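The rule book on the wall at Planden fits on one sheet of paper, and Farah Kwok is very happy about that. She wrote the first version, which ran to 38 pages, and she will cheerfully tell you how bad it was.

"People signed it and never opened it again," she says. "I'd ask somebody what the speed limit was for a new task and they'd say, 'It's in the document.' Well, sure it is! So is everything else."

Kwok looks after working practice for a small lab that teaches two-armed robots to handle everyday objects. Her sheet covers what has to be true before a person starts a session, what has to be written down during it, and when to stop. I spent an afternoon with her in July going through it line by line, and I have rarely met anyone who gets so much joy out of a checklist.

We started at the table, with the alphabet blocks.

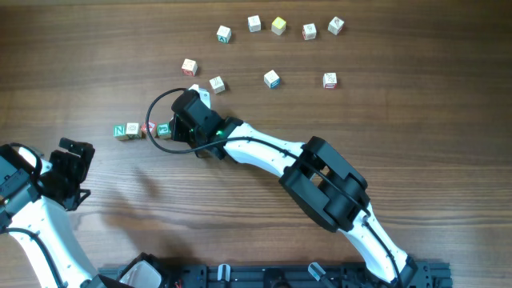 6 min read

"I love the blocks," Kwok says. "Everybody knows what they are, so you can't hide behind fancy words. Either you've said what counts as a finished row or you haven't."

Saying what counts is rule one. Before the arms are switched on, the operator writes out the end state in plain words. Do the blocks have to touch? Does it matter which letter faces up? Is a small gap fine? For a long time these questions were settled afterward, by whoever was labeling the recordings, and two people could look at the same row and give it different marks.

The lab found out how much that mattered when Kwok went back through 1,356 recorded attempts from an earlier project. In 441 of them, the notes didn't say clearly enough what the operator had been trying to do. The recordings themselves were perfectly good – sharp, complete, properly stored – and she still had to set them aside.

"That was a sad week," she says, and then laughs. "But what a great argument for a one-page sheet!"

Rule two is about where people's hands go. With the arms powered, nobody reaches over the table, even to nudge a single block. If something needs moving, the operator pauses both arms, says "paused" out loud, waits for the other person to say it back, and then reaches in. Kwok borrowed the call and response from rock climbing and she defends it with real passion.

"It feels silly for a day or so. Then you notice you're doing it without thinking, and that's exactly where I want it. These are light arms, and people get relaxed around light arms. I don't want anybody deciding for themselves that this one time is okay."

Cables have a rule of their own. Before each session the operator moves both arms slowly through their full reach and watches every loop of cable on the way. Too tight and it pulls at the wrist, too slack and it can sweep something off its spot or snag on a joint. The check gets a line in the log with initials next to it. Nothing else on the sheet has been rewritten as often, and Kwok thinks the wording still isn't right.

Then there's the one she calls the honest log. A failed attempt is kept, marked as failed, and given a reason in a few words. "Dropped it" is fine. "Gripped two at once" is better. Deleting an attempt takes two people and a written note.

"New folks want to clean up after themselves," she says. "They're being polite! I have to tell them, please, leave your mess in. A robot that has only ever been shown perfect rows is going to have a terrible time the first time something tips over."

The starting layout gets the same treatment. Operators are asked to vary it on purpose, with blocks turned, bunched up or spread wide, and to note when they've used a layout before.

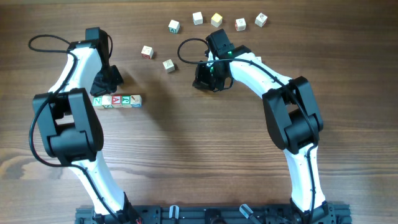
Silvan Fuchs would go further and have the layouts drawn by lot, on the grounds that people who think they are being random tend to fall into the same few patterns. He also told me that 30 minutes is too long for one operator to sit at the controls, and that the sheet ought to say so.

Kwok nods at both points. The drawing of lots is being tried out now, and she likes it. The time limit she's less sure of.

"Some people are sharp for an hour and some are fried in ten minutes," she says. "What I've got at the moment is, 'Stop when you catch yourself rushing.' Silvan says that isn't a rule, it's a wish. He may have me there."

The next version of the sheet is dated August 1, 2025, and it still has to fit on one side. To make room for the layout rule, something had to go. Kwok cut a paragraph on naming files, which the software now handles, and shrank the heading.

"I could make the type smaller," she says, holding the page out at arm's length. "But then Yoga can't read it from the chair, and he's the one running the arms."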